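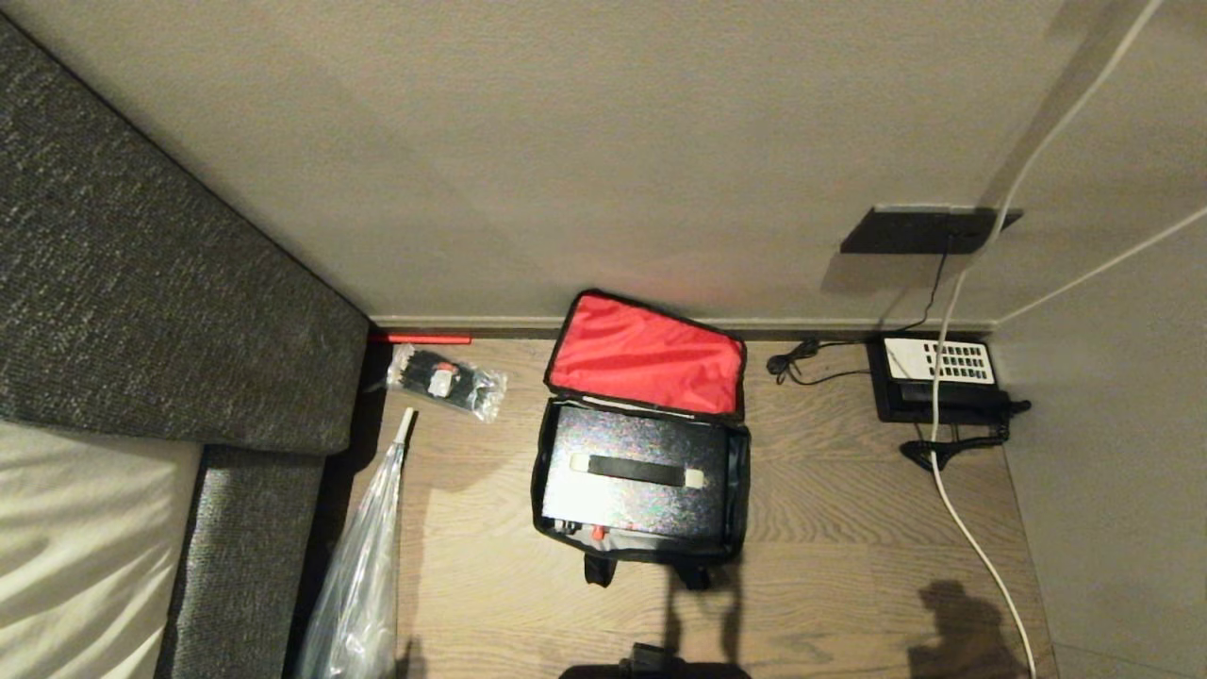 Maintenance notes on the Simville unit, August

The mobile arm at the Simville apartment completed 906 hours of service this month, and it was therefore due for its regular inspection. The work was carried out in the bedroom, where the unit spends most of its time.

Cable routing received attention first. Two ties on the forearm had worked loose, and the wiring had begun to rub against the elbow joint. Both were replaced. Ties should be closed firmly enough to hold the bundle and no further; the arm must reach full extension without pulling on a connector. I now keep a packet of black ties within reach during every inspection.

The wrist presented a more persistent problem. It had developed a slight play -- small, but sufficient to spoil a grasp on thin fabric. The Trokico manual recommends replacing the bearing. A single shim was fitted instead, and the bolts were tightened again after 20 minutes of slow motion. The play has not returned, although a bearing has been ordered from Hakevum.

Calibration followed, with the base locked and the floor cleared within the arm's reach. The first run was rejected by the software. The second was accepted and saved under a new file name, and the previous file has been retained.

The base wheels remain to be cleaned. That work is planned for the next inspection.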